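Codum Manipulation Program
Gallery: Gathering Examples at Basbridge

Introduction

The Codum program gathers recorded examples of hand and arm movements for a learning system that is being trained to handle household fabrics. Work is carried out at the Basbridge site, with a second station at Grasstead. This page presents the fabric handling part of the program for partner institutions, visitors and members of the public who have asked how such examples are made.

The program has collected 1,221 examples to date. Of these, 489 have been reviewed and accepted into the main training set. The remainder are awaiting review or have been set aside for later study. Figures on this page are updated when a review period closes.

Gathering an example

Each example begins with a written task. The task names the item, the surface on which it rests and the result that is wanted. An operator then guides the robot through the task from a separate control position, and the movements of the arm and fingers are recorded together with the views from the cameras. Operators are asked to work at an even pace and to complete the task in a single attempt. Where an attempt has to be abandoned, the record is kept and marked accordingly.

Fabric was chosen as an early subject for the program. A box or a cup keeps its shape when it is held, and a system can often be taught to grasp it from a modest number of records. A cloth changes shape with every touch. Its edges may be hidden, and a fold that is present in one example may be absent in the next. For this reason the fabric tasks account for a larger share of operator time than any other group.

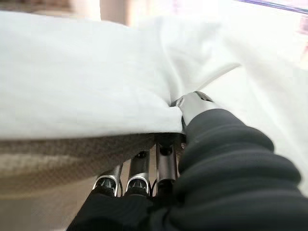
Wrist camera view, fabric handling: a metal fingertip pinches a raised fold of white cloth.

Close views of this kind are of particular value to reviewers. Contact between finger and fabric is often hidden from a camera placed across the room, and the wrist camera allows the grasp to be examined at short range. Strong light on pale cloth can reduce the detail that is available, and reviewers note this in the record. Examples with bright areas are not excluded on that ground alone, as the finished system is expected to work in ordinary rooms under ordinary light.

Review and labeling

Every example is reviewed by a member of staff other than the operator who recorded it. The reviewer confirms that the written task matches the recorded movement, marks the moment at which the fingers first touch the fabric, and marks the moment of release. A short comment may be added. The fabric group currently uses 5 task types:

Lift a single fold
Flatten a raised area
Draw an edge toward the robot
Turn back a corner
Release and withdraw

Where two reviewers disagree on the task type, the example is referred to the weekly review meeting, held on Wednesday. Examples that cannot be settled there are kept in a separate store and are not used for training.

The reference set

A group of 85 examples is held apart from the training set and used only for measurement. These were selected to cover all task types and a range of starting positions. Operators are not told which of their recordings have been selected. The reference set is stored under the project name Sin and is not available for loan, although summary results may be requested in writing.

Access for partners

Partner institutions may apply to use accepted examples for teaching or research. Applications should state the intended use, the period for which access is needed and the name of the responsible department. Material is supplied with its written task, its review record and a guide to the file layout. Recordings made at Basbridge and at Grasstead are supplied as separate collections and should be cited separately.

Visits to the Basbridge site are arranged through the program office. Groups are received in the afternoon and are asked to remain behind the marked line while recording is in progress. The Grasstead station does not receive visitors at present.

The next update to this gallery is planned for December.

Use of this page

The picture and text may be reproduced for noncommercial educational purposes with credit to the Codum Manipulation Program, Basbridge. Requests for other uses should be sent to the program office.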